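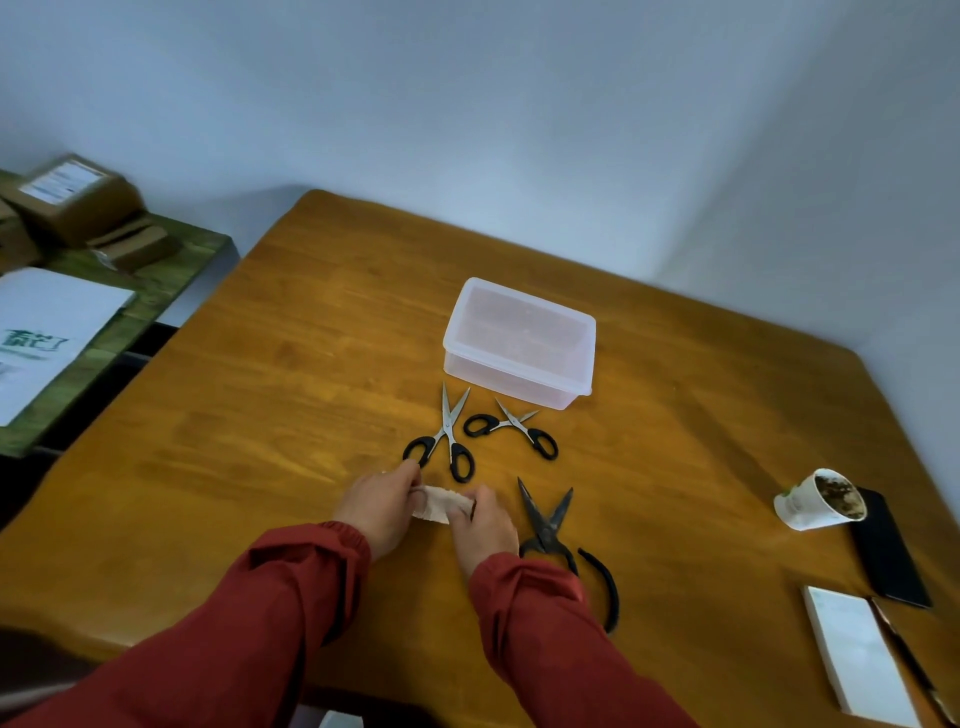 Figura 1. Posto de dobragem: tira de tecido bege, três tesouras e caixa de plástico com tampa.

Projeto Evus – Relatório de progresso, maio
Entidade executora: Gramenent
Entidade financiadora: Vergara

1. Âmbito
O presente relatório cobre a preparação de tiras de tecido dobradas para os conjuntos de material de oficina do projeto Evus. O corte e a dobragem são manuais e decorrem na sala de trabalho da Hulness, cedida à quarta-feira.

2. Execução
A meta contratual é de 4000 tiras. À data de fecho estavam dobradas e conferidas 3860. As restantes já foram cortadas e aguardam dobragem. O tecido em rolo disponível é suficiente para concluir o lote e para repor as peças rejeitadas na conferência final.

3. Método
A tira é dobrada com as duas mãos, ligeiramente acima do tampo, e vincada entre os dedos. A dobragem sobre a mesa foi abandonada na segunda sessão por produzir vincos desalinhados. As peças conferidas são guardadas em caixas de plástico com tampa de encaixe, à razão de 60 por caixa, e etiquetadas no final de cada sessão.

4. Ferramentas
Foram comparados três tipos de tesoura. O modelo de lâminas compridas e estreitas, em aço, é o mais adequado ao corte longitudinal. O modelo pequeno fica reservado ao acerto das pontas. A tesoura de lâminas pretas, mais pesada, corta bem várias camadas sobrepostas, mas provoca fadiga em sessões longas e passará a ser usada apenas na abertura do rolo. Não se prevê a compra de ferramentas adicionais.

5. Posto de trabalho
Mantém-se a mesa de madeira. Na revisão do posto foram registados dois pontos a corrigir: copos de papel com resíduos e telemóveis pousados no mesmo tampo que o tecido. O tecido bege mancha com facilidade e a limpeza das peças não está orçamentada. A partir da próxima sessão, bebidas e objetos pessoais ficam numa mesa auxiliar junto à entrada.

6. Orçamento
Da rubrica de consumíveis restam 400 euros, destinados a etiquetas e a caixas de reserva. Não se solicita reforço nem transferência entre rubricas.

7. Próximos passos
Dobragem das tiras em falta, conferência do lote completo e entrega à Vergara com a respetiva guia. A lista de caixas, por número de etiqueta, segue em anexo ao relatório final.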